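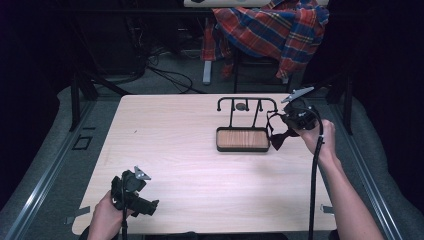 Give it two years and the thing will be putting away my whole closet, a reader wrote in after the last gallery, and I'll be on the couch with a sandwich while you're still complaining. Maybe so. I would like the sandwich too. But I've been hearing "two years" since I started this page, and the laundry in my house is still folded by the people who wear it.

Small Chores, Slow Machines
Photo gallery, posted 8 June 2021

The subject this time is putting small things where they go. Ties, watches, keys, the stuff that comes out of your pockets at night. It's a chore so minor that most of us don't call it one, and I picked it for that reason. If a machine can't do the little jobs at the edge of the bedroom, I don't want to hear about it cooking dinner.

The job in the first picture: a small black rack with a tray at its foot, on a pale table, and a pair of grippers to work with. Look at what's holding the grippers. Those are a person's hands, left and right, so all the judgment on that table belongs to a human being. The part that grabs has been changed. The part that decides where to grab is the same one we've always had.

I have no quarrel with anyone working that way. You have to learn what a pair of jaws can do somehow, and a table with one rack on it is a sensible place to begin. My quarrel is with what happens between the table and the brochure.

Take the brochure from Vovness. I've had it on my desk since spring. It promises a home helper that will "tidy personal items" for 3,000 dollars, plus a monthly plan, and the fine print on the back says personal items means rigid objects on a clear, flat surface. I read that line to my family over dinner. We couldn't come up with a clear, flat surface anywhere in the house. The kitchen counter has a toaster, a fruit bowl, two chargers and the mail. The dresser is worse.

Stestis makes a smaller claim, and I like them better for it. Their arm bolts to a shop counter and moves finished pieces from a bin to a display. I watched one at work in a menswear shop in Stustedell for most of a morning. It did fine with boxed belts. Pocket squares it pushed into a heap. By lunch the clerk had quietly started loading the display herself and leaving the arm with the belts, and when I left it was waiting for a belt.

The shop kept a log, and they let me look through it. The arm had handled 268 items that week, and a person had stepped in on 42 of them. You can read that as a good score if you like. I kept thinking about the clerk. She can't go do something else while she waits for the next mistake, so she stands there, and the shop is paying for the arm and for the standing. If my dishwasher needed me at that rate I'd go back to the sponge.

The sales rep told me over the phone that soft goods were "mostly solved." I asked what was left. Thin straps, he said. Anything with loops. Anything that changes shape when you pick it up, or that has to go on a hook. That takes in most of my closet and nearly everything in the shop. 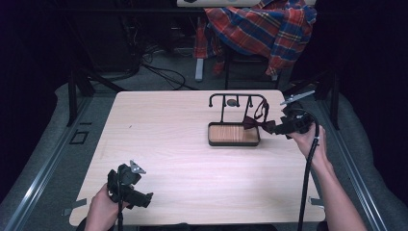 Can you buy a machine today that will put your clothes and accessories away by itself? The ones I've seen on sale will move certain items you set out for them, in a spot you've cleared, and you should plan on staying nearby.

Second picture, same rack, and now there's a dark brown bow tie in the jaws of the right-hand gripper, with its thin strap draped over the stand. The posts curl into small hooks at the top. Again, a person's hands are doing the driving.

A bow tie is a mean little test. It has a stiff part and a floppy part, and they don't agree with each other. Take hold of the knot and the strap goes wherever it wants. Take hold of the strap and the whole thing spins. I tried it at home with kitchen tongs in each hand and my one bow tie, which I own because of a wedding. I have a coat hook by the door, much bigger than anything on that rack, and it took me 14 tries to get the strap over it and have it stay. With bare fingers I did it on the first try while looking at the dog.

That's a lot of trouble with a human brain in charge, two good eyes, and a lifetime of handling clothes. Tongs are cruder than the grippers in the pictures, I'll grant that, and somebody who practiced would beat my score. Fingers still tell you things that tongs don't. I could feel the strap starting to slide. With the tongs I found out when it hit the floor.

A few things I've been asked to cover, since I have the space.

The Chuang folding cabinet. Several of you wanted to know if I'd changed my mind. I haven't. You clip each shirt to the front by hand, one at a time, with the collar straight, and then it folds. The fold is nice, very crisp, better than mine. But clipping a shirt on straight is most of the work of folding a shirt, and after the fold you still have a stack sitting in a cabinet in the laundry room that someone has to carry upstairs. It won't take socks or fitted sheets. A machine that folded fitted sheets could cost what it liked and I'd write the check.

Robot vacuums. I own one and I'm glad of it. People bring it up every time as proof that I'm wrong. It does one job, on the floor, where there's nothing to pick up, and before it runs I go through the room and pick up everything it would choke on. I've made my peace with that. I wouldn't call it tidying.

Shop floors. I think machines will get further there than at home, and sooner. A shop can decide to sell only boxed belts. A warehouse can put everything in the same bin. The owner can change the work until the machine fits, and the machine gets the credit. I can't do that with a bedroom unless I stop owning bow ties.

What would change my mind? Send me a picture of the same chore with no hands on the controls, in a room somebody lives in, and then tell me how it went the next day and the day after that, with a different tie. I'd want to know who set the stand upright beforehand and who picked up what fell. Most demos leave those people out, and they're the ones I'd have to be.

To the reader with the sandwich: I've written your two years on the calendar inside the pantry door. If you win, I'll post a gallery of your closet and hang the bow tie in it myself.

Comments are open until the end of June. Please keep them on the subject of chores. Vovness dealers are welcome to write in, and I'd especially like to hear from anyone who has had one of their helpers in the house through a school year.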